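20 January 2019
Paddle bench, Stisix shop

Second flex run on the Nirum race paddle, the one going to the surf lifesaving squad for their board and ski relay. Shaft clamped at the grip, load hung at the throat of the blade. 900 g preload before zeroing the dial gauge, same as the Nygård shaft last week.

Readings drifted upward on the first 2 cycles, then settled. I think the clamp pads were bedding in. Discarded those and kept the next 13. Spread is tighter than the Nygård, but the return to zero is slower. Left the gauge on overnight to see if it comes all the way back.

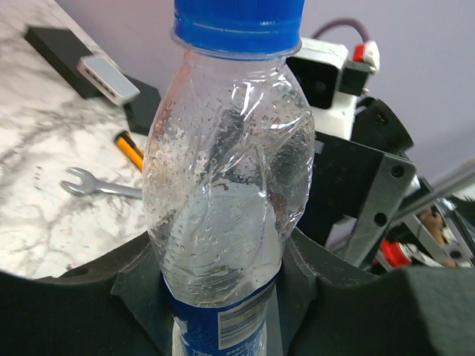
Blade edge: hairline in the gelcoat on the power face, near the tip. Doesn't catch a fingernail. Marked with grease pencil, not sanded. Adalberto Assunção wants to see it before we touch anything. He suspects the Salwood core has shrunk away from the skin there. Tap test sounds the same on both sides to me.

To do:
Repeat with the shaft rotated a quarter turn.
New clamp pads, harder rubber.
Ask the squad what offset they want on the ski paddles. The June sheet says one thing and their email says another.
Weigh the blade again after the edge repair.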